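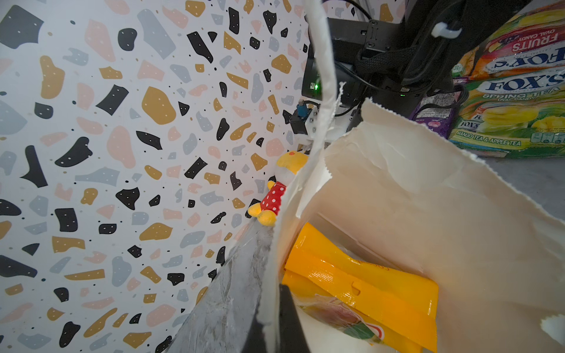
Fig. 6. Wrist camera view, gripper inside a paper bag.

6. Teaching the bag pick

The Proditz arm is good with boxes. Paper bags are harder, as they fold, sag, tear and generally behave like paper. Set aside an afternoon for this section and buy your snacks beforehand.

Before you start: the arm should be clamped down and homed (section 3), and the wrist camera calibrated (section 4). If you skipped section 4, we will wait.

6.1 Set up the bag

1. Stand an open paper bag within reach of the gripper. White or brown will do. Torn edges are fine, and after the first few tries you will have them anyway.

2. Drop in one or two light items. Keep everything under 300 grams.

3. Open Unero on your computer and choose Teach > Soft Container. The wrist view should fill the main window. If it shows you the ceiling, go back to step 2 of section 4.

4. Set grip force to 40. The slider will let you choose 41 and upward, and the bag will let you know what it thinks of that.

CAUTION: Keep your hands out of the bag while the arm is live. This includes reaching in to "just straighten it a bit."

6.2 Record a pick

5. Hold the leader handle and squeeze once to start recording.

6. Bring the fingers in over the rim at a slant. Coming straight down is quicker, but the wrist housing then blocks most of your own light.

7. Slide one finger along the inner side of the bag until the paper gives a little. Some contact is normal. Dragging the whole bag across the table is also normal, on day one.

8. Close slowly on the item.

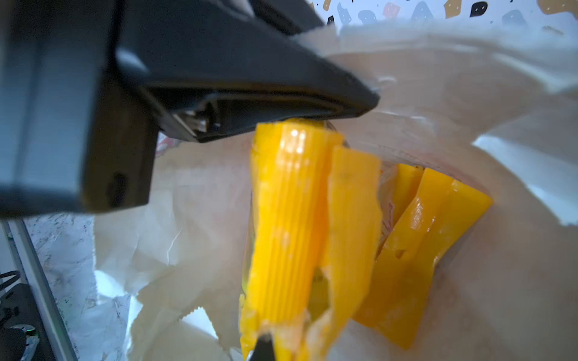 9. Pause for a full second before lifting. Unero marks the pause as the grasp point, and without it you will be marking grasp points by hand for the rest of the evening.

10. Lift clear of the rim, move to the drop spot, release, and squeeze the handle again to stop.

NOTE: Shiny wrappers throw white highlights into the camera. Turn off the desk lamp or turn down Exposure in the side panel.

NOTE: The fingers will pick up scratches and smudges. Wipe them with a dry cloth. Scratches are not covered by the warranty, and neither is chocolate.

6.3 If it goes wrong

Error 508 (finger stall): The gripper has closed on something it can't squeeze further, or on the bag itself. Open from the side panel, back out along the same path and start again at step 5.

Recording stops early: You squeezed the handle too hard. Everyone does.

For larger bags, see the Velthorpe long finger set, sold separately.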